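Chapter 4
Clearing Up: Scraps, Crumbs and the Lined Bin

By the time you reach this chapter you have probably cooked something, and if you have cooked something you have made a mess – and there is no shame in that! My old teacher, Glenys Cartwright, used to let us finish eating before she said a word about the table, and I have tried to be just as patient with my own classes ever since.

We begin with the small things. A dustpan and hand broom are all you need for crumbs and dropped pieces on a work surface, and I like a matching set where both handles have a hole at the end, so the pair can hang together on a hook by the door. Larger bits of food can go straight into the bag before you sweep.

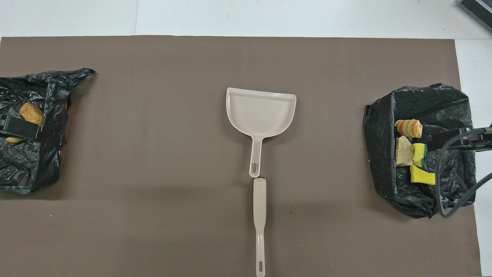
Figure 4.1 A beige dustpan on a brown sheet, with black trash bags to either side.

Now we come to the bags themselves, which cause more grumbling than anything else in the chapter. Shake the bag open, push the bottom well down into the bin, and fold a generous cuff over the sides. Don't fuss over wrinkles; a thin bag will always have plenty. What matters is that the edge hangs outside the rim all the way around, corners included.

With two bins you can keep food scraps apart from everything else – decide which is which before you start, and tell whoever is helping you.
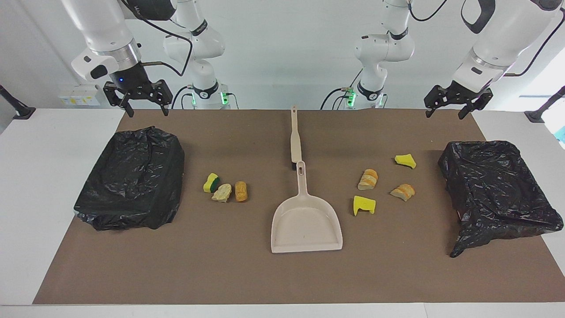
Figure 4.2 Two rectangular bins with black bags over them, one toward each side of the mat.

Before reading on, look over the list of kitchen waste you kept for Chapter 3. We will sort it together in Section 4.1, and you will want a pencil handy.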